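Murneck Small Parts Sorting Bench – Progress Report to the Kosinum Fund
March 14, 2026

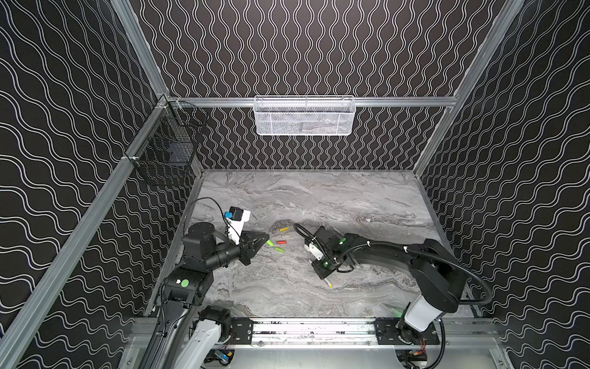

The bench at Murneck, with four of the small pieces out on the marbled top and the two wire baskets at the back and side.

Hello again, and thank you for being patient with me on this one! February got away from me, so you're getting the bench and the baskets in a single report instead of the two I promised.

The big news is that the surround is up and staying up. You'll remember from my last note that we were torn between plain panels and patterned ones. We went with black panels with white wavy lines, and I love them. On the back wall the waves run up and down, pretty tight together, and on the two sides they go on the diagonal in much wider stripes. I was worried it would be too busy to work against (a couple of people at Ó Riain told me it would make them seasick) but after a week you stop noticing. The silver aluminum framing came from Warix, and I have no complaints apart from the wait.

The tabletop is the gray marble pattern. I know the budget line said plain white. The marbled one cost the same and I think it looks far nicer, but I should have asked you first and I'm sorry I didn't. One thing to watch is that the veins are pretty strong, with white and both light and dark gray in there, so anything gray that we put down tends to disappear. For now we're sticking to bright pieces. The little cylinders in red, green and yellow show up beautifully, including the yellow one with the red end, which has become everybody's favorite for no good reason.

Now, baskets. This is where most of my time went. The white mesh one hangs on the rail along the back wall, right in the center, and it's wide and shallow. The black one is the square grid kind and it's over on the left, just above the back corner of the table. I had them the other way around to begin with and it was a pain – the black one in the middle was always in the way of whatever we were trying to reach. Swapping them took an afternoon and a lot of muttering.

The mesh on the white basket is fine enough that small parts stay put, but it's harder to see what's inside than I'd like. I've been thinking about tags, or maybe just a rule about what goes where. If you've funded other groups with the same problem I would love to hear what they did!

On the sorting itself, we've been through the whole box of 200 pieces by color and are partway through doing it again by size. We did 34 sessions between the last report and this one, mostly short ones. Color is easy. Size is slow, and I'd underestimated how much the end pieces matter, so I'm rewriting that part of the plan. I'd like to move the size work back a month if you're okay with that.

Money: we have $1,612 left in the equipment line. I'd like to put part of it toward a second set of pieces in more colors (blue and orange, at least) and a lidded box to keep them in overnight. The rest I'd hold back for replacement panels. The corners are the part I trust least – they lift a bit in dry weather and I've pressed them back down more than once.

What I need from you is a yes or no on the size work and on the second set of pieces. Everything else is moving along fine. I'll send the sorting sheets separately once I've typed them up, as my handwriting is not something I'd wish on anyone.

Recent reports
Choosing a tabletop: samples and prices
Murneck bench, report 2
What we learned from the first box of parts
Kosinum Fund: notes for grant holders

Search this site
Enter keywords
Go

Contact us | © 2026 Murneck Project | Back to top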